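The Case for Keeping the Reading Room Open in the Evening

By Arwel Parri
1/15/18

The Odlow district council is expected to decide before spring whether the public library in Jadonton will continue to open its reading room after six o'clock. The proposal now in circulation would close the building at half past five on every weekday and would move the hours saved to Saturday morning. It is presented as an adjustment of the timetable. In the view of this writer it is a change in the purpose of the library, and it ought to be debated as one.

The argument for the proposal should be stated fairly. Evening attendance is lower than afternoon attendance. The council's paper records 2713 evening visits for the year ending in September, and it observes that the cost of lighting, heating and staffing the room is the same whether it is full or nearly empty. A private business with such figures would shorten its day. The council has a duty to spend public money with care, and no reasonable person would ask it to ignore what the turnstile records.

The difficulty lies in what the turnstile does not record. It counts a man who comes in to return a book and leaves at once. It counts in exactly the same manner a woman who arrives at six, takes a seat by the radiator and studies for a licensing examination until the doors are locked. Two visits are entered. One of them lasted a minute and the other lasted the whole evening. A measure that cannot tell these apart should not be the main ground on which hours are withdrawn.

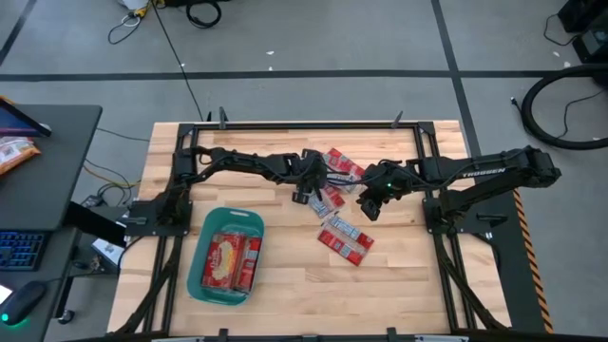 It is also necessary to ask who the evening readers are. Persons who are retired, who work at home or who keep their own hours may visit at any time. Persons employed by the day may not. The largest employer in the district, the Bilgin packing works, ends its day shift at five. An employee who lives on the north side cannot reach the library by bus before the proposed closing time. For that employee the new timetable would mean that the library is shut from Monday to Friday, and the offer of a Saturday morning, when many households attend to their shopping and their children, is a poor exchange.

The council's paper replies that much of what the library offers may now be had at home. Catalogs, newspapers and a good number of books can be read on a screen. This is true, and it is welcome. Yet the same paper notes, in an appendix that has received little attention, that 17 percent of households in the district have no fixed connection to the internet. These are the households least able to make up the loss. A service that is moved online is moved away from them.

There is a further point, which concerns the room itself. A great many people live in houses where quiet is hard to come by. A student who shares a bedroom with two younger brothers does not lack books so much as a table and a chair and an hour in which no one will speak to him. The reading room has 30 seats. It is plain, and some of its furniture is older than this writer, but it is warm, it is silent and it asks nothing of those who use it. There is no other indoor place in Jadonton of which this can be said after dark. The cafes expect a purchase, as they are entitled to do, and the church hall is let to clubs on most evenings.

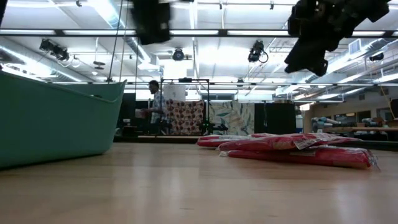

Those who favor the change have pointed to the example of Gudix, where evening hours were ended and overall visits are said to have risen in the following year. The comparison deserves more care than it has received. Gudix opened a new branch during the same period, next to its railroad station, and the visits to that branch are included in the total. The old building, taken alone, lost readers. It may be that a town with a second branch can afford to close the first one early. Jadonton has no second branch and there is no plan to build one.

Nor is the saving as large as is commonly supposed. The heating of the building is governed by a single boiler that serves the council's own offices on the upper floor, and those offices are occupied until seven on several evenings of the week. The boiler will therefore run in any case. What remains is the wage of two assistants and the cost of the lamps. These are real sums, but the hours are to be moved to Saturday, when the assistants must be paid at the weekend rate. The council's paper gives the weekday saving in full and mentions the Saturday cost in a footnote – a manner of presentation that does it no credit.

It would be wrong to claim that nothing should change. The present arrangement, under which the room is open late on all five weekdays, was settled long ago and has not been reviewed with any seriousness. Three late evenings, fixed and well advertised, might serve readers better than five that few people know about. The notice on the door gives the opening hours in type so small that a visitor must climb the steps to read it. The council's own newsletter has not mentioned the evening service in any recent issue. It is hardly surprising that attendance is modest when the service has been kept so nearly a secret. 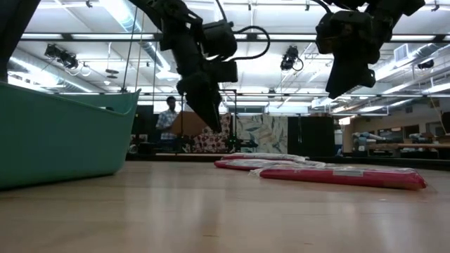 A trial would settle much of what is now disputed. Let the council keep three late evenings for a period of 90 days, announce them properly, and ask the staff to note how long readers stay as well as how many arrive. Let the bus company be asked whether the last northbound service could leave a little later on those evenings. If at the end of the trial the seats are still empty, the case for closure will have been made on sound evidence, and this writer will accept it.

What should not be accepted is a decision made on half of the figures, at a meeting held at two in the afternoon, when the people most affected by it are at work. The council may lawfully meet when it pleases. It would nonetheless be a courtesy, and a proper one, to hear this matter in the evening. The reading room is available.

Comments (4)

northsidereader
I am one of the people at the packing works the author is talking about. I used the room two nights a week all through last winter. Never once saw anything in the newsletter about it, I only knew because my sister told me.

P. Hallam
A fair article, but the author skips over the staff. Late shifts are hard to fill and have been for years. Saturday mornings are much easier to cover, weekend rate or no weekend rate.

Gudix resident
He is right about our old branch. Go in on a Thursday afternoon and you can have any seat you like. The station branch is lovely but it is tiny and there is nowhere to sit and write.

tomasz_w
Does anyone know if you can send a written statement to the council if you can't get to the meeting? The website only gives a phone number.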